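After three months with the Griketti folding table I can write something useful, I think. I bought it in January for our second room, where I work in the mornings and where we also eat when guests come. The room is small, so a normal desk was out of the question.

The price was 140 with delivery. I compared it with the Wamo, which is cheaper but has a bar between the legs, exactly at the place where my knees want to be. The Griketti has nothing there. My neighbor Saqib Lodhi owns the older version and let me try it for an evening, and this decided the matter.

## Putting it together

The instructions are only drawings, and drawing number 2 shows the hinge from a side you never see in real life. I mounted the left leg backwards and had to start again. It took me 41 minutes in total. The key in the box is soft metal, so please use your own.

## Daily use

The top is the best part. It is a light color, so the room feels bigger, and it does not shine in my eyes when the lamp is on. Coffee rings come off with a wet cloth if you do it the same day. One ring of beet juice stayed for a week, then it went away also.
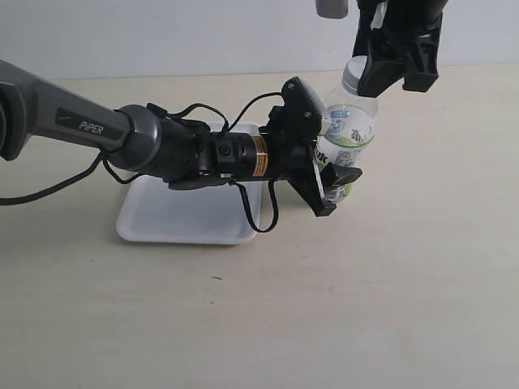
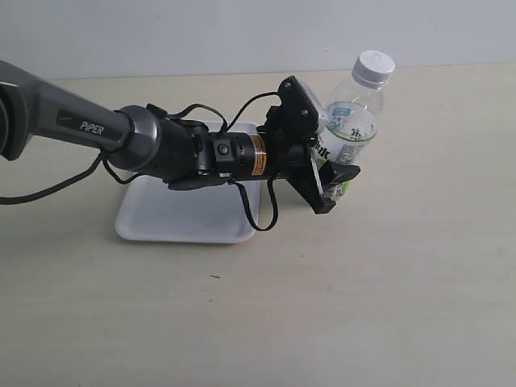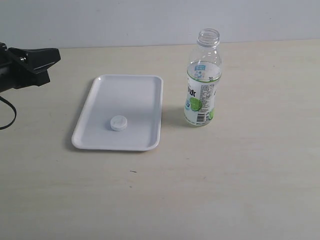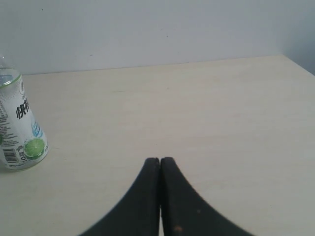 *Pale beige top, plain off-white wall.*

Folding is easy for one person, but the lock makes a loud click -- my daughter wakes up from it, so I do not fold after eight in the evening. When it is open, the table moves a little if you write fast by hand. With a keyboard I do not feel it. I put a thin piece of felt under one foot and it became better.

The maker says the hinge is tested for over 4,000 openings. I cannot confirm this, of course. Mine still closes the same as in the first week.

## What I do not like

- The corners are quite sharp. With small children I would buy covers.
- The feet leave gray marks on a light floor.
- There is no place to hide a cable.
- Spare screws must be ordered by mail, and my letter was answered only after nine days.

## Would I buy it again?

Yes, for a small room. If you have space for a table which stays open all the time, take a heavier one for the same money. I give it four stars from five, and the missing star is for the click.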